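3.2 Judging of close rounds

We collected scorecards from 60 amateur bouts held at the Mistham gym league. Each round was scored by three licensed judges and later by a reading panel led by Zohreh Akbari, who watched the recordings without sound. A round was called close when at least one judge disagreed with the other two.

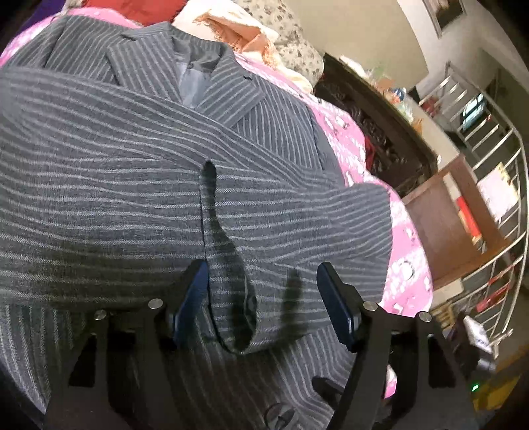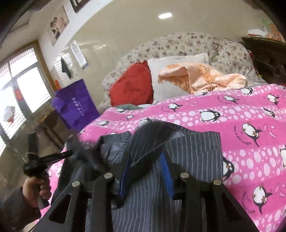

Figure 4. Pinstriped garment on a bed, held with a black gripper.

Close rounds were more frequent when both fighters stayed at long distance and used mainly kicks to the leg. The judges had difficulty to separate small differences in damage, and they often gave the round to the fighter who moved forward. Badawi compares this problem with cloth: the thin stripes in Figure 4 are easy to follow where the fabric is smooth, but they bend with each fold, and a rule that is clear on paper also bends in a close round. We keep his comparison only as an illustration.

Control time on the ground had a weaker effect than we expected. In the second round it was almost absent from the written comments of the judges. The panel gave more weight to submission attempts, also when these were defended early.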